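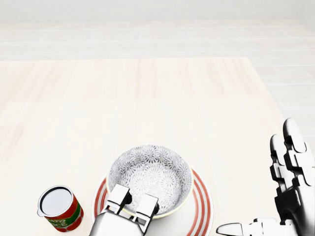

Die Schüssel, die keiner abwaschen muss

18. Oktober 2024 | 19 Kommentare | Teilen | Merken

Ich habe in meinem Leben vermutlich mehr Schüsseln von Tellern gehoben, als ich Bücher gelesen habe, und nie auch nur eine Sekunde darüber nachgedacht. Seit meinem Besuch im Labor von Jurkell in Stesten denke ich ständig darüber nach. Beim Frühstück. Beim Abräumen. Meine Familie findet das inzwischen ein bisschen anstrengend.

Eingeladen hatte man mich im Juni, und ich hatte mir, ich gebe es zu, eine Halle voller surrender Arme vorgestellt. Stattdessen saß ich in einem Büro mit Teppichboden, bekam sehr starken Kaffee und schaute auf einen Bildschirm. Darauf: ein heller Holztisch, ein Teller mit roten Ringen am Rand, darauf eine tiefe Schüssel mit einem dichten grau-weißen Blütenmuster, die glatt von meiner Großtante stammen könnte. Links eine Dose Tomatensauce. Und dann eben zwei Roboterhände, die verschiedener kaum sein könnten: in der Mitte ein kantiger Greifer mit zwei Backen, rechts eine Hand mit richtigen Fingern, Gelenk auf Gelenk gestapelt, ziemlich elegant. Alles gerechnet, kein Gramm Porzellan im Spiel.

Das Projekt heißt Hunerero (den Namen hat angeblich ein Tippfehler in einem Förderantrag hervorgebracht, und dann gefiel er allen), und die Frage dahinter ist schnell erzählt. Wenn ich einem Roboter mit zwei Backen beibringe, eine Schüssel am Rand zu packen, muss ich dann für eine Hand mit mehreren Fingern wieder ganz von vorn anfangen? Bisher lautete die Antwort meistens: ja, leider. Man sammelt neue Daten, trainiert neu, flucht neu. Die Gruppe in Stesten wollte wissen, ob sich wenigstens ein Teil des Gelernten mitnehmen lässt.

Der Trick, so wie ich ihn verstanden habe (und ich habe wirklich oft nachgefragt!), steckt in der Beschreibung der Aufgabe. Üblicherweise lernt so ein System, welche Gelenke es wann bewegen soll. Das ist für die andere Hand natürlich wertlos, die hat ja ganz andere Gelenke. Hunerero lernt zuerst etwas über die Schüssel: wo man ihren Rand berühren kann, aus welcher Richtung, und wie sie sich danach bewegen soll. Erst in einem zweiten Schritt übersetzt ein kleineres Netz diese Kontaktpunkte in Bewegungen für die jeweilige Hand. Wer schon mal versucht hat, mit Skihandschuhen eine Müslischale zu tragen, kennt das Prinzip. Man weiß genau, wo man hinfassen will. Der Rest ist Verhandlung.

»Und warum liegt da ein Teller drunter?«, wollte ich wissen. Weil es sonst zu leicht wäre, bekam ich zu hören. Eine Schüssel allein auf dem Tisch verzeiht viel. Steht sie auf einem Teller, kann sie rutschen, der Teller kann mitwandern, und ein Finger, der zu tief greift, verhakt sich am Tellerrand. Die Dose spielt wieder eine andere Rolle: Sie hat mit der Aufgabe nichts zu tun und soll das System in Versuchung führen. In den frühen Durchläufen klappte das hervorragend. Die Software hatte offenbar eine Schwäche für kräftiges Rot und steuerte mit großer Entschlossenheit auf die Tomatensauce zu. Ich habe mir das dreimal vorspielen lassen und jedes Mal gelacht.

Trainiert wurde mit 3855 simulierten Vorführungen, sämtlich mit dem Zwei-Backen-Greifer. Danach kam die Fingerhand dran, die vorher keine einzige Schüssel gesehen hatte. Von 919 Testläufen galten 674 als geglückt, also Schüssel oben, Teller noch da, Dose unbehelligt. Das sind etwas mehr als 73 Prozent. Als ich die Zahl zum ersten Mal hörte, dachte ich: na ja. Würde bei mir zu Hause jede vierte Schüssel danebengehen, hätten wir längst nur noch Plastik. Aber der Vergleichswert des alten Verfahrens ohne den Umweg über die Kontaktpunkte lag so weit darunter, dass man ihn mir nur mündlich und mit einem leichten Hüsteln mitteilte.

Interessanter fand ich ohnehin die Fehlschläge. Die Fingerhand scheitert vor allem am Daumen. Der Greifer hat zwei Backen, die sich gegenüberstehen, da ist die Sache klar. Ein Daumen dagegen kann von ziemlich vielen Seiten kommen, und das Netz wählt gern eine Haltung, die beim Zupacken prima aussieht und beim Anheben die ganze Schüssel kippt. Ich saß davor und machte mit der eigenen Hand die Bewegung nach, über meiner Kaffeetasse. Neben mir machten zwei Leute aus dem Team exakt dasselbe. Das ist dort wohl normal.

Bleibt die große Frage, was das alles mit echtem Geschirr zu tun hat. In der Simulation ist das Licht weich und freundlich, die Tischplatte bis auf die paar Sachen vorne leer, und Reibung ist eine Zahl, die jemand eingetippt hat. Der Küchengerätebauer De Bruijn, der einen Teil der Arbeit bezahlt, hätte gern eine Maschine, die Tabletts in Kantinen abräumt. Mit Soßenresten! Mit zerknüllten Servietten! Im Labor wiegt man da den Kopf. Die nächste Versuchsreihe soll auf echter Hardware laufen, vorerst mit sauberem Steingut, und das Budget für Bruch ist schon beantragt.

Ich habe gefragt, ob ich dann wiederkommen darf. Darf ich. Ich soll nur bitte eigene Schüsseln mitbringen, möglichst verschiedene, und an keiner davon hängen.

674 Mal geteilt

Mehr aus dem Ressort
Wenn der Stapler Feierabend macht: eine Nacht im Hochregallager
Warum Handtücher für Maschinen so schwer zu falten sind
Mein Sommer mit dem Mähroboter
Rauschen, Ruckeln, Rechnen: wie Simulationen entstehen

Kontakt | Impressum | Datenschutz | Alle Rechte vorbehalten | Nach oben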